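Checkliste Familienfest und Mitmachnachmittage, Gemeindehaus Zoden
Begehung vor Saisonbeginn, Stand 10. Februar 2024
Ausgefüllt vom Veranstaltungsteam Skindix Familienprogramm

Bewertung: i. O. = in Ordnung, M = Mangel, n. z. = nicht zutreffend. Bemerkungen bitte immer mit Raumangabe.

1. Zugang und Außenbereich

1.1 Haupteingang schwellenlos, Tür lässt sich feststellen: i. O.
1.2 Kinderwagenstellplatz außerhalb des Fluchtwegs: M
Bemerkung: Markierung am Boden ist abgelaufen. Beim letzten Bastelnachmittag standen Wagen bis vor die Glastür. Neu kleben, dazu ein Schild in Augenhöhe.
1.3 Beleuchtung Parkplatz und Weg zur Wiese: i. O.
1.4 Zaun zur Straße geschlossen: M
Bemerkung: Zwei Latten neben dem Tor locker. Bis zur Reparatur bleibt die Wiese für Kindergruppen gesperrt. Angebot von Hnatiuk liegt vor, Auftrag noch nicht erteilt.
1.5 Untergrund für die Hüpfburg eben und frei von Steinen: n. z., Prüfung erst im April beim Aufbau.

2. Großer Saal

2.1 Zulässige Personenzahl ausgehängt (100): i. O.
2.2 Bestuhlungsplan passt zur Personenzahl: i. O.
Bemerkung: Plan sieht 94 Plätze vor. Der Mittelgang darf nicht mit Zusatzstühlen zugestellt werden, auch nicht beim Puppentheater.
2.3 Notausgänge frei, Türen von innen ohne Schlüssel zu öffnen: i. O.
2.4 Fluchtwegleuchten funktionieren: M
Bemerkung: Leuchte über der Bühnentür flackert. Leuchtmittel bestellt.
2.5 Bühnenkante gekennzeichnet: i. O.
2.6 Kabel der Tonanlage abgedeckt: M
Bemerkung: Kabelbrücke reicht nur bis zum zweiten Fenster. Das restliche Stück wurde bisher mit Klebeband fixiert, das löst sich. Zweite Brücke anschaffen.

3. Spiel- und Basteltische

3.1 Tische standsicher, Gestelle fest verriegelt: i. O.
3.2 Ecken gerundet oder mit Schutz versehen: i. O.
3.3 Keine Splitter, keine offenen Schrauben: i. O.
3.4 Kleinteile außer Reichweite von Kindern unter drei Jahren: M
Bemerkung: Perlen und Knöpfe lagen im unteren Regalfach. Kommen in den Schrank, Schlüssel hat die Tagesleitung.
3.5 Scheren und Heißkleber nur am betreuten Tisch: i. O.
3.6 Durchsichtige Behälter ohne Risse und scharfe Kanten: noch offen, wird beim Einräumen einzeln geprüft.

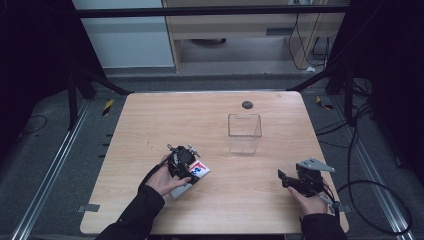

Tisch mit gerundeten Ecken und durchsichtiger, oben offener Box

4. Küche und Ausgabe

4.1 Kühlschranktemperatur protokolliert: M
Bemerkung: Liste hängt, ist aber lückenhaft. Künftig bei jeder Öffnung des Hauses eintragen.
4.2 Allergenliste für Kuchen und Waffeln an der Ausgabe: i. O.
4.3 Waffeleisen geprüft, Prüfplakette gültig: i. O.
Bemerkung: Beide Geräte nicht an derselben Steckdosenleiste betreiben. Beim Herbstfest ist deshalb die Sicherung gefallen.
4.4 Kinder haben keinen Zutritt zur Küche: i. O., Gitter vorhanden.

5. Erste Hilfe und Brandschutz

5.1 Verbandkasten vollständig: M
Bemerkung: Pflaster und Kühlkompressen fehlen, sonst vollständig.
5.2 Feuerlöscher zugänglich, Prüfdatum gültig: i. O.
5.3 Sammelstelle ausgeschildert: i. O.
5.4 Telefonliste im Foyer aktuell: M
Bemerkung: Es hängt noch die alte Nummer von Skodivier (Bühnentechnik).

6. Ergebnis

Saal und Basteltische können wie geplant genutzt werden, sobald 2.4, 2.6 und 3.4 erledigt sind. Die Wiese bleibt bis zur Behebung von 1.4 gesperrt. Die übrigen Mängel sind vor dem ersten Familiensonntag im April abzustellen. Nachbegehung mit derselben Liste, offene Punkte bitte vorher abhaken und mit Kürzel versehen.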